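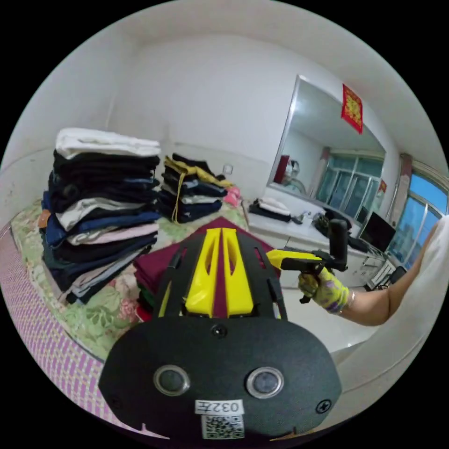 Start with the Memgate years. Brenda Henríquez made four albums for the label and toured all of them with the same backing band, with Ruairi Guthrie on bass and Isla Mowat on keys. Most write-ups stop at the albums. I want to talk about the road, and mainly the parts of it that never made the sleeve notes. Ask who in the room has packed for a tour. It starts the same way for any act, big or small - clothes folded in piles on a bed with a floral sheet, and a van leaving too early.

Play the first clip now (the soundcheck, no vocals). Let it run to the second chorus, then fade.

The tour that matters is the February one. Trimotholm was the last stop. The hall held 971 and they sold 215 tickets. Read the line from Isla's diary: "Played the whole set anyway. Brenda moved everybody down to the front and took requests." Pause after that. People usually laugh.

Point out that the Trimotholm show is the only full concert on tape. Torquil Leckie ran the desk and kept a cassette going. He did not tell the band until they were back in the van.
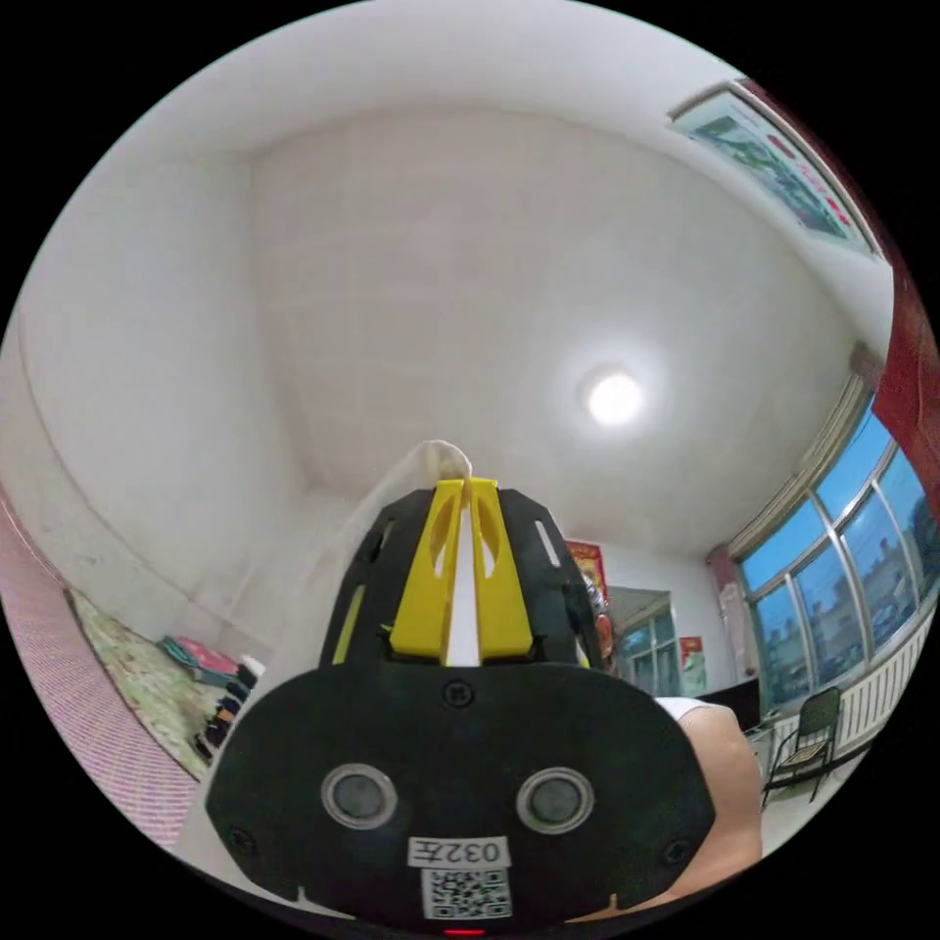 The tape

Side one is clean. Side two has a hum from the lighting, worst during the ballads. Yuzhen Duan did the transfer and left most of the hum in, as taking it out made the piano sound thin. Play both versions if there is time. If not, skip the cleaned one.

Explain the order of songs. The band opened with the slow one, which they had never done before, and dropped the single altogether. Ruairi says the single was cut over a broken string. Isla says Brenda was sick of it. I give both and move on.

Memgate turned the tape down for release. Their letter is one paragraph long, so read all of it. Then give the number: 2432 copies of the fourth album sold in its first year, less than half of what the third one did. A live record was not going to happen after that.

After the tour

Brenda went back to teaching guitar and played weddings on weekends. Donnie MacRitchie, who drove the van, kept the posters and the leftover shirts in his spare room. Bring out the poster here. The print is faded, so hold it up near the lamp.

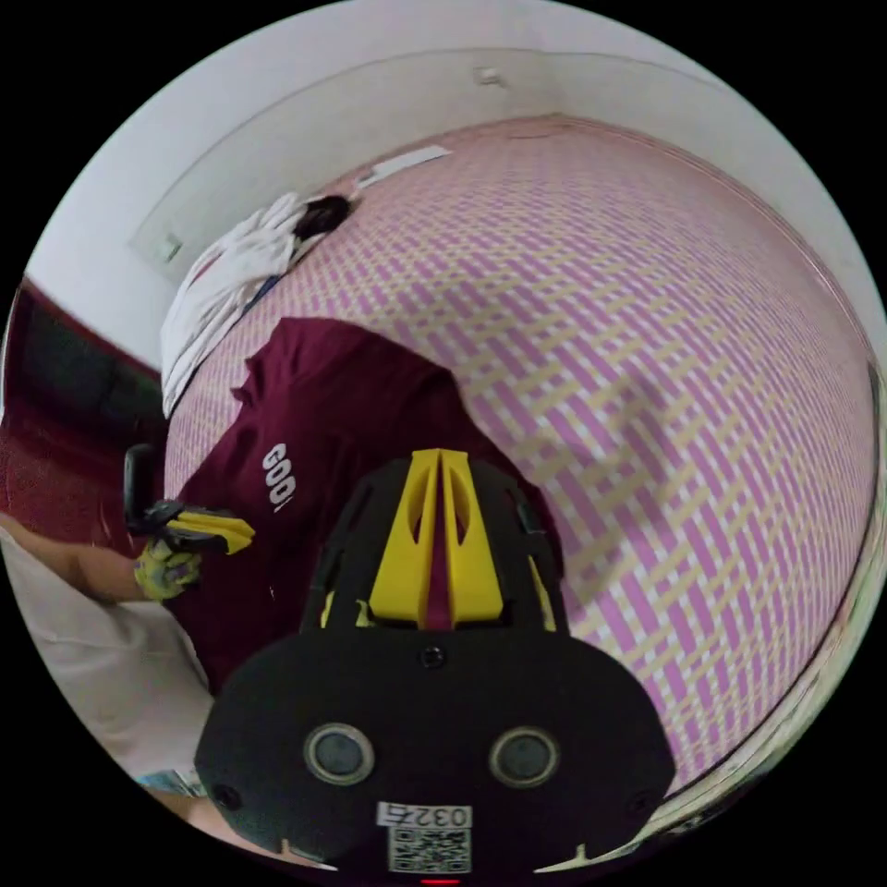
Maroon T-shirt with white lettering, laid out on a woven-pattern bedspread.

Last clip is the encore from side two. Run time is just over 4 minutes. Don't talk over it. House lights up, then questions. If anyone asks about a reissue, say the rights are still with the label and Isla is writing to them again.

Contact: use the form on the talks page | © All notes remain with the speaker | Back to top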